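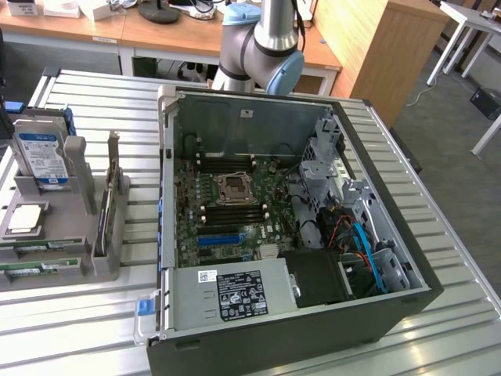 PC assembly cell: planner keeps choosing the CPU last

radek_t
Wednesday, October 26, 2022
Posting from the Clondesus bench again. The job is the usual: Dell tower on its side, parts in the printed fixture, arm puts the parts in the tower. CPU, memory, card, hard drive. Four skills, each of which works fine alone, which is how I knew the trouble would be in the part that joins them.

The task planner treats the inserts as independent and orders them by travel cost. So it happily fills the memory slots first and then goes for the socket with a bank of modules standing on either side. The motion planner then spends ages finding a way in between and comes back with something that looks like a man reaching for his keys behind a radiator. Last night it logged 907 collision checks for one approach and gave up.

Do I add ordering constraints by hand, or is there a sane way to have the geometry feed back into the task level?

gatchalian_fork
By hand. CPU before memory. It's one line. Go home.

radek_t
It's one line today. Then someone brings in a different board and it's a config file, and then it's a config file with inheritance.

cherrymae_m
Gatchalian_fork is right for this board and wrong in general, same as in the last thread. What we do in Skorow is let the motion planner return the reason it failed. If the approach to A is blocked by B, that comes back as a fact ("B obstructs A") and the task planner replans with A first. It needs maybe two rounds to sort itself out. You cache the facts per board model so you only pay once.

The catch is that "no path found in 300 ms" is not the same as "no path exists", and your planner will tell you the first one while you write down the second one.

pmo422
Before anybody rewrites the planner, how are you modeling the memory slots? If you have one fat box around each bank, tabs included, then of course it can't get in. We had ours padded so well the robot believed the case was solid.

radek_t
One fat box. Per bank.

pmo422
There you go.

gatchalian_fork
So the answer was neither of ours. Great thread.

cherrymae_m
It's still partly ours. Shrink the boxes and you'll get a path, but a tight one, and the memory gets in the way of the lever motion as well. I would fix the boxes AND keep the feedback. Also check the SATA cable. If it isn't in the scene model, the planner thinks that side is free air, and it'll take the shortcut.

radek_t
The cable is not in the scene model. I was hoping it would stay where it was.

pmo422
They never do. Put a keep-out volume over the drive cage side and accept the longer path. Modeling a cable properly is a PhD and you will not enjoy it.

gatchalian_fork
I know someone who did that PhD. He didn't.

pruteck_user
Jumping in on perception: does the processor pose come from the camera or from the fixture? We trusted the fixture coordinates for months because the recess is square and the part is square, until somebody loaded one turned by 90 degrees. Everything fit beautifully except into the socket.

radek_t
Fixture coordinates. I'm adding a rotation check to the list, which is getting long for a post about one line.

radek_t
Update: separate box for each slot, keep-out volume on the cable side, Cherry Mae's obstruction facts wired in. It now picks CPU first on its own after one replan, 422 ms in total — I can live with that. I haven't tried it on the real arm yet, only in sim.

gatchalian_fork
It would have been one line.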